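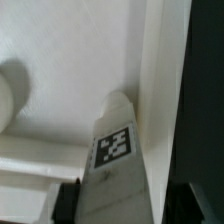
Figure 1. Black-and-white marker on a matte off-white part, pale background.

Filed under: Language and Perception / Color Terms
Reading time: 8 min

4. Everyday words for white

4.1 Background

Most languages with a basic set of color terms have a word for white, and it is usually one of the first color words children learn. Much less has been written about what speakers do when they have to tell one white from another. Paint sellers, printers and tile makers do this all day. Other people do it now and then, when a patch of wall has to be matched or a replacement shelf turns out a different shade from the rest.

Our starting point was a set of paint cards from the Stotora works in Clurkport, which closed long before this study. The oldest full set we could find is from 1967. It names its pale shades after foods, fabrics and kinds of weather, and the same names show up in shop order books kept by local hardware dealers. Older residents of the town still use a few of them. "Hosum white" is the best known, after the chalk pits at Hosum, and it means a white with some gray in it. Younger residents mostly did not know the term, or took it to be a brand.

We wanted to know which words people reach for when no card is in front of them, and whether those words change when something dark is placed near the pale surface.

4.2 Participants and setting

We interviewed 125 adults, all of whom had lived in Clurkport for most of their lives. Interviews were done by Delali Nartey and Iara Garrido in the reading room of the Aryee Library, on weekday mornings, with the blinds down and the same ceiling lights on. People who worked in paint, print or textiles were included but coded as a separate group.

Each person saw painted boards one at a time, laid flat on a gray cloth. They were asked, "What color would you call this?" and then, "How would you tell it apart from plain white?" Answers were recorded and typed up in full. We did not correct anyone or offer words, even when asked to. Some people found this annoying and said so.

In the second part, the same boards were shown again with a black card next to them. The order of boards was changed for each person.

4.3 Coding

The answers were sorted into 4 types. Plain answers used "white" alone or with a word for strength, such as "pure" or "very". Mixed answers joined white to another color, as in "grayish white" or "white with yellow in it". Object answers named a thing: milk, bone, an eggshell, a bed sheet. Condition answers said what state the surface was in or what had been done to it – "faded", "dusty", "needs washing", "been in the sun". The two interviewers coded all the answers separately and then went over the cases where they differed. Most of these were object answers that could also be read as condition answers. "Old piano keys" is both. We coded such cases as object answers and marked them.

4.4 Main results

Object answers were the most common type in the first part. They were also the most varied, and many were used by only one speaker. Mixed answers were less varied, with gray, yellow and blue covering almost all of them. Pink was rare, and green came up only among the paint and print group.

Condition answers were more common than we had expected. Many people treated a yellowish or grayish board as a white one that had something wrong with it. A retired baker said of one board, "That was white once." The board was new. This way of talking was strongest for the warmer shades and almost absent for the bluish ones, which people were more likely to call "clean" or "cold".

With the black card in place, plain answers rose for nearly every board. Boards that had been called cream or bone in the first part were now often just called white. High contrast of the kind in Figure 1 leaves little need for a finer word, and several people said that the black made the board "go whiter". The paint and print group changed their answers much less. They tended to repeat the earlier term, sometimes with a remark about how the card was affecting them.

A small number of people went the other way and gave longer answers when the black card was there. They were mostly people who had given plain answers the first time, and they may have felt that a second showing called for something new. We return to this in the discussion.

4.5 Shading and single surfaces

Painted boards laid flat are simple things to name. Pale surfaces outside the reading room are rarely so even. A molded panel may be one color all over and still pass from pale gray to a slightly bluish white across its width, with a raised edge that looks brighter than the flat part next to it. In ordinary talk such a panel is white, and a speaker who is asked about the darker areas will often say "shadow" or "the light" before giving any color word.

This matters for how our results are read. People in the reading room knew they were being asked about paint, and they looked for a difference in the paint. Asked about a bathtub or a refrigerator door, the same people might never have left the plain type. The Hosum term is useful on this point. The older speakers who used it applied it to walls and cloth, and one of them firmly rejected it for snow in shade, which she called "just snow".

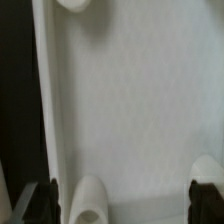

4.6 Limits

The sample came from one town with an unusual paint history, and the local terms will not carry over to other places. The lighting was held steady but was warmer than daylight, which may have pushed some answers toward yellow. We did not test color vision beyond asking people if they had been told of any problem. Two-way talk was also kept to a minimum. In a shop or a kitchen, people settle on a word together, often by pointing, and our method leaves that out.

Interview sheets and the coding guide are held at the Aryee Library and can be read there on request.

Contact: Delali Nartey, Color Terms Project, Aryee Library, Clurkport | © The authors. All rights reserved. | Back to top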